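The budget sheet for next year was supposed to be done in December. I'm writing this on 28th February with three tabs open and a cold coffee, so you can guess how that went.

Anyway! We're choosing between a second arm for the bench in Plestcombe and a proper set of spare grippers for the one we've got. The arm is the fun option, obviously. But our quote from Eltora came with 24 months of support baked in whether we want it or not, and that line alone ate most of my wiggle room. 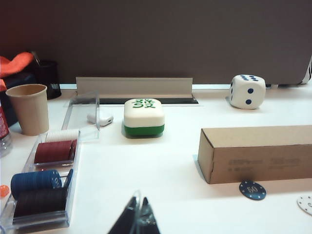

Grippers are where I keep landing – they're what we wear out, and Pluvinwood quotes 32 days for a new pair of fingers. That's a long time to have a very expensive coat rack. I've put in $1000 for spares and I already think it's low.

The cheap stuff is a joy to budget for, by the way. Poker chips, a big die, a cardboard box – I can buy a whole afternoon of picking practice for less than one cable from Nugroho (I'm still sore about the cable).
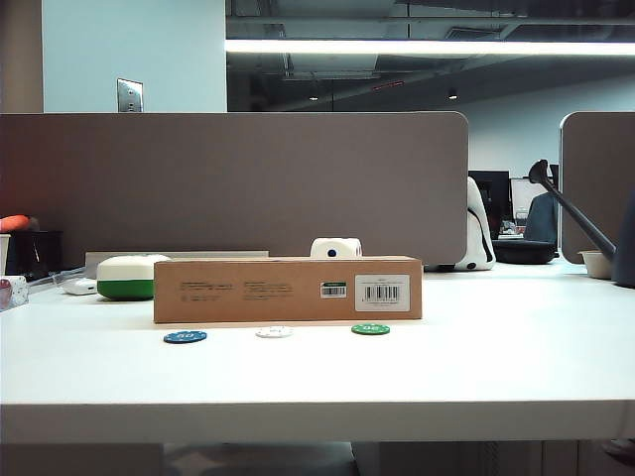

Posted by the Bench Budget Blogger

So the plan is spares first, second arm in the following round if the support deal gets any friendlier. I still need to add shipping, and I forgot mounting plates completely last time, so those get their own row now. If you've haggled over a support contract and won, please leave a comment!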